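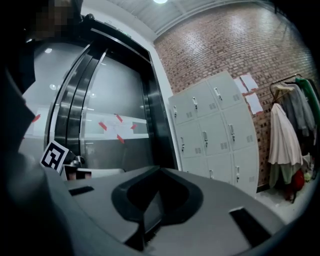 4. Field evaluation of the Katisska hand-held gripper kit

Figure 3. View from the Katisska wrist camera at the elevator lobby, with the gripper housing in the foreground and the elevator doors, lockers and clothing rack behind it.

4.1 What comes in the kit

The Katisska kit is sold as a complete package for recording manipulation demonstrations without a robot in the room. We bought two of them at list price and had no contact with the maker beyond the order form and one support question (answered the next morning, and answered well). Each kit holds the gripper, a wide-angle camera with its mount, a charging cradle, a sheet of spare markers, and a license for the Motatano software, which turns the raw video into gripper trajectories.

Setting up was a pleasure. The first kit went from sealed carton to usable recording in 30 minutes, and most of that went to charging. The mount has a keyed base and only fits one way, so the camera sits in the same place every time it is taken off and put back. We had expected to recalibrate after every trip and ended up doing it once per site.

4.2 Sites and recording procedure

We recorded in three kinds of places: a kitchen, a workshop bench, and the shared entrance area of a teaching building. The entrance area was the one we cared about most. Published tests of hand-held grippers tend to stay at a table, and a table is kind to a tracking system, with plenty of texture at close range and steady light. In an entrance area the operator walks between stations, the light changes from one end to the other, and people pass through.

Figure 3 gives a good idea of the difficulty. The polished steel of the elevator doors carries vertical bands of reflected light that shift as the camera moves, and the round ceiling light adds a bright spot at the top of the view. The brick wall is the opposite case, full of regular courses that look alike to a feature matcher. The strong curvature comes from the lens. The square marker near the upper end of the housing stays close to the camera, and the software uses it to work out the finger opening.

Operators were given a short task card and worked in sessions no longer than half an hour. The tasks in the entrance area were opening and closing a locker door, moving a hanger along the rack, lifting a garment off and putting it back, and pressing the elevator call button. We made 3000 recordings across all sites. Of these, 284 came from the entrance area, fewer than planned, as we could only work there outside of class changes.

4.3 Tracking results

A recording was counted as usable when Motatano returned an unbroken trajectory from start to finish with no manual repair. By that measure 2797 of the 3000 recordings were usable, which is a far better yield than we had dared to hope for from a kit in this price range. Our own earlier rig, built from parts around the Imrie tracking library, needed hand repair so often that we stopped keeping a tally!

The failures fell into a few groups. The largest was fast turning close to a shiny surface, where the software followed a reflection for a moment and then lost its place. The second was covering the marker, usually with a sleeve or a fold of cloth. Garment tasks suffered from this more than anything else we tried. A handful of files were also lost to a full memory card, for which we can blame only ourselves.

Repeated brick, which we had worried about, caused very little trouble. Our guess is that the lens takes in so much of the room that there is nearly always something less regular in view, such as the lockers or the sheets of paper taped up on the walls.

4.4 Handling and comfort

Operators liked the gripper, and several asked to keep using it after their sessions were done. The trigger is light and the fingers follow it closely, so small latches are easy to catch. The deep notch in the top of the housing leaves a clear line of sight toward the fingertips, both for the camera and for the person holding it.

The weight is noticeable during reaching tasks. Lifting a long coat at shoulder height was tiring by the end of a session, and one operator with small hands found the grip too thick. The maker sells a slimmer grip under the Lunduvus name, which we have not tried.

4.5 Privacy

A wide lens in a public entrance records whoever is standing there. All footage from that site was run through a face pixelation step before anyone outside the recording team viewed it. Motatano has this built in, and it ran overnight on an ordinary desktop machine. We checked the output by eye and reran the clips where a face had slipped through for a few frames. Anyone planning similar work should set time aside for that check, as it took us longer than the recording did.

4.6 Remaining limits

Our measure says whether a trajectory was complete and does not say how accurate it was. We compared positions against a ruler on the workshop bench and were happy with what we saw, but a proper comparison needs a motion capture room, and we have one booked for November. We also tested only two units, both from the same batch, and all sites were indoors. The policies trained on these recordings are covered in Section 5.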